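Sport Coaching, Unit 4: Defense in Rugby Sevens

These notes go with the class on the tackle line. Please read them before the practical session at the Farnar field.

In sevens the pitch is 100 meters long, the same as in fifteens, but each team has only seven players. One half of play takes seven minutes, so a normal match is 14 minutes without the break. The space is very big and one missed tackle often gives a try. 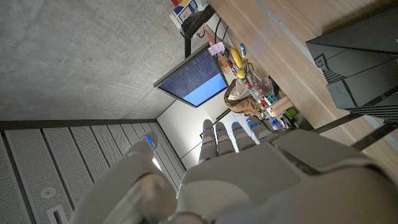
Most teams defend with six players in the line and one sweeper behind. The sweeper watches the kick and talks to the line all the time. When the ball moves wide, the line must slide together. If one player runs up alone, the attacker passes behind him and the hole is open.

Drill 1: four defenders against five attackers, width 50 meters. The defenders start on their knees and stand up at the whistle. Change roles after six attacks.

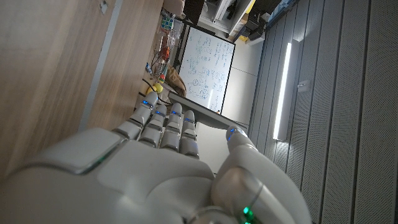 R. Simanjuntak

For the written task, choose one half from the Hokivmont tournament and mark every line break. Write who was the last defender and from which side the attacker came. Maximum 1,000 words. Drawings of the line are welcome, but please put the direction of play on them.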